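Chapter 7
Rules for Robot Work Cells in Shared Rooms

7.1 Scope

This chapter covers small manipulators with two-finger grippers that operate in rooms also used by people: laboratories, offices, training rooms and homes. It deals with three subjects that are often handled by different staff and therefore often left with gaps between them: electrical supply, cable routing, and the handling of soft goods. Fenced industrial cells are treated in Chapter 9.

The reader should know how to write a basic risk assessment (Chapter 3) and how to set force and speed limits (Chapter 5).

7.2 Electrical supply as part of the cell

A work cell includes everything that powers it. Many site rules stop at the robot base and leave the power strip, the adapters and the wiring below the desk to general office rules. Those rules assume that nothing in the room moves by itself.

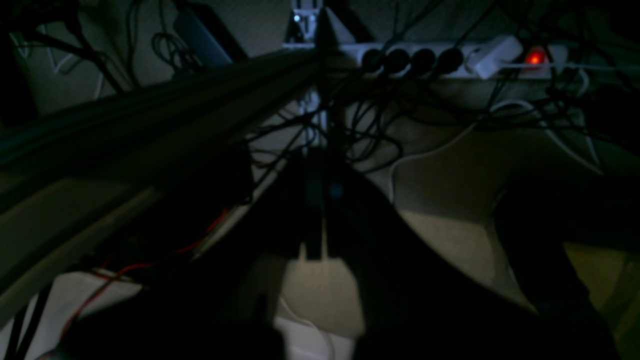
The boundary of the cell is therefore drawn at the wall outlet. Any item between the outlet and the arm is listed in the cell record, with its rated load and the date of its last check. Each switch that can remove power from the arm is labeled, and the label states what else loses power with it. A power strip switch does not count as an emergency stop — the stop circuit is a separate device with its own test schedule.

7.3 Soft goods

Clothing and other textiles change shape when lifted. The volume that a garment takes up in the air cannot be read from its folded size, and a clearance figure based on a rigid box of the same weight will be wrong. Van Acker and Miyazaki reviewed 3,051 lifts logged at the Dinsa test site and classed 46 of them as clearance faults, in which hanging cloth touched an object outside the planned path.

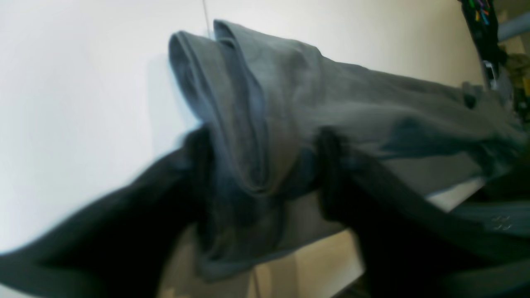 Clearance is measured from the lowest point the cloth can reach when held at one corner. Sleeves, straps and drawstrings are included at full length. Where the cloth could reach a cable, the cable is moved or covered before work starts. Lowering the speed limit does not replace this step.

7.4 Working near cables

A cable within reach of the gripper is treated as an obstacle, even when the task has nothing to do with it. If the task is to handle cables, the written procedure names each cable that may be touched and states whether it is live.
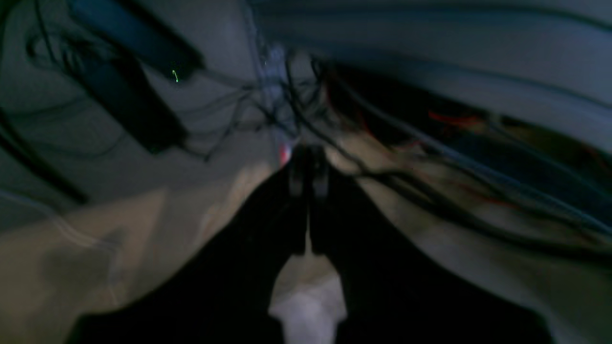
Three terms are used in the rest of the chapter. Reach zone: all points the gripper or its load can touch. Service loop: spare cable length left so that a connector is not pulled. Hold point: a step at which motion stops until a person confirms that it may go on.

Section 7.5 sets out the cell record in full, using the form adopted at Viltus.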